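Can a Machine Clear the Table? Household and Shop Chores with One Robot Arm

Student project report, course Applied Automation
Author: Venkataraman
Submitted: Monday, July 18, 2022

1. Introduction

Many people believe that robots will soon do our housework. In videos they fold shirts and load the dishwasher, and the videos are usually short. When I chose my topic in March, I wanted to find out how far a normal arm, with a normal gripper and a limited budget of time, can go with simple chores. I did not try to build something new. I tried to use what our laboratory in Boruvthorpe already has and to report carefully what it can do and what it can not do.

The question of this report is therefore simple: can a machine do household or shop-floor chores yet, in a way that a family or a small shop would accept?

2. What I mean by a chore

In school exercises a robot often moves the same block from the same place to the same box. This is not a chore. In a kitchen, the things are different every day and they stand where the last person left them. One object is heavy and smooth, another one is soft, another one should go to the garbage. The person who clears a table makes all these decisions without thinking about them.

I divided the chores in two groups. The first group is from the home: clearing a table, putting dishes together, putting a bottle back in its place. The second group is from a small shop: filling a shelf with packages and taking out the items which stand in the wrong row. For the second group I used the shelf plan of Undlow, a grocery store near the school, which kindly let me copy the layout of one aisle.

3. Method

The control program is called Homik. It was written by earlier students of our department, and I changed only the part that chooses the next object. Homik first looks for objects, then gives each of them a name and a grasp point, and then moves the arm. If a grasp fails two times, the program leaves the object and continues with the next one.

I made 443 grasp attempts in total, spread over 17 sessions. I wrote each attempt by hand in a table with four columns: object, chore, result, and remark. An attempt was good only when the object arrived at its goal and was released there standing or lying as planned. If it fell over after the release, I counted the attempt as failed. This rule is strict, but at home nobody would be happy with a ketchup bottle that rolls to the floor.

I did not help the arm during an attempt. Between the attempts I put the objects back, but I did not try to put them in exactly the same position.

4. Results

Of the 443 attempts, 106 failed. I expected that most failures would come from the vision part, but the larger share came from the grasp itself. Often the program knew very well what the object was, and the fingers closed at a bad height.

Packages for the shelf were the easiest. They have flat sides, they do not change their form, and the shelf has a clear row for each of them. Here the arm worked slowly but regularly. A shop worker would be much faster, but the shelf could be filled at night, when speed is less important.

The table was more difficult. Bowls were taken at the rim, and this works only if the rim is free. Cups were good when they stood and bad when they were lying on the side, because then the opening can look to the program like a small plate. Forks and spatulas were the worst, as the fingers have very little space between a thin handle and the table.

Bottles were somewhere in the middle. A bottle is easy to find and easy to hold, but the height of the grasp is important. With a low grasp the upper part is free to swing, and the bottle can come near to other things on the table.

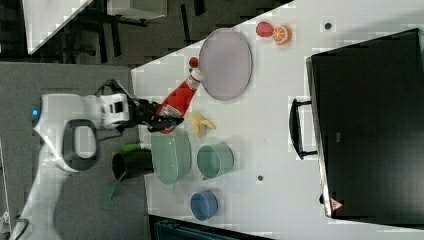 Figure 1. Table task: the gripper holds the ketchup bottle by its lower part, with the cap over the rim of the plate.

For such a position Homik has no special rule. It calculates the path for the gripper and adds a fixed safety distance, but it does not know how long the object in the gripper is. I think this is the most useful point I learned in the project, and it is also a point which can be repaired. The program would need to measure the object before it moves.

Soft waste, for example a banana peel, was a separate problem. The arm could sometimes pick it up, but the program could not decide where it belongs. I had to write in the list that a peel is garbage and a whole banana is food. For two kinds of fruit this is no work. For a real kitchen the list would be very long.

5. Time

The slowest complete table run took up to 700 seconds. I cleared the same table by hand in less than one minute, and I was not in a hurry. A part of the time is the slow speed that the laboratory requires when people are near the arm - I agree with this rule and I did not try to change it. Another part is the waiting between two movements, when the program looks again at the whole table. This second part could be made shorter.

6. Discussion

For the shop chore my answer is a careful yes. With known packages and a fixed shelf, the arm can do useful work if someone checks the result in the morning. For the home chore my answer is no, at least with this equipment. One failed grasp in a shop is a box on the wrong side. At home it can be a broken glass, and then a person must clean more than before.

My tests have limits. I used only one arm and one type of gripper, and I chose the objects myself, so perhaps I chose them too friendly. I also did not test wet dishes, although in a kitchen they are normal.

7. Next steps

The next student who works with Homik should start with the length of the held object. After this, I would recommend testing softer finger pads for cups and handles. My table with all attempts is stored in the project folder together with the changed program, and the remarks column should be read first.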